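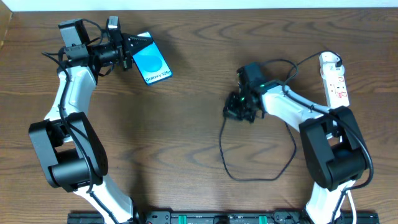
Section 4: Teaching the Pair a Chore

Read Section 3 first. If you skipped it, the arms will let you know.

What to expect
The Leditz two-arm kit can pick things up, pass them from one hand to the other and put them down. A fair share of housework comes down to this. The rest comes down to noticing that something needs doing, and for that you will still need a person, preferably one who lives there.

Before you start
Clear the table of drinks. Check that both green clamps are tight on the rail. Tie back any cable that hangs where an elbow could catch it. Keep the power switch within reach of your hand and out of reach of theirs.

CAUTION: Do not practice with anything you would be sad to drop. A wooden block is fine. A phone is fine if it belongs to you and you have made your peace with it.

Recording a hand-over

1. Switch on the arms and wait 60 seconds. They will twitch. Let them.

2. Open the Prudness panel on your computer and choose New Chore. Give the chore a plain name, such as "pass the block." Names like "test" and "test final" will haunt you later.

3. Place the object where the left gripper can reach it. Guide the left arm down and close the jaws until they hold. Stop there. More squeezing does not mean more care.

4. Lift the object clear of the table and bring it toward the middle.

5. Guide the right gripper in from the other side. Close it fully before you open the left one. The order matters more than anything else on this page.

6. Set the object down, back both arms away and press Save.

7. Repeat from step 3, moving the starting spot a little each time. Plan on an afternoon.

NOTE: If the panel shows error 3935, the two arms have disagreed over who has the object. Take it away from both of them and start the pass again.

How good will it get?
Marisa Dal Bello, who wrote most of this section, recorded 900 passes at our Tarkberg workshop before she trusted the pair with a coffee mug. It was a cheap mug. They now move it from the drying rack to the shelf in 2 minutes, a job she can do while also talking on the phone and looking for her keys.

On the shop floor the picture is brighter. Parts come in one shape, arrive in one place and never have jam on them. If your chore looks like that, go on to Section 5. If it involves laundry, read Section 5 anyway, then fold the laundry.

CAUTION: Never leave the arms running a chore while you are out of the room. Moreira table mounts do not have a drop sensor, and floors are patient.

When you finish
Park both arms, switch off at the power strip and put the object away yourself.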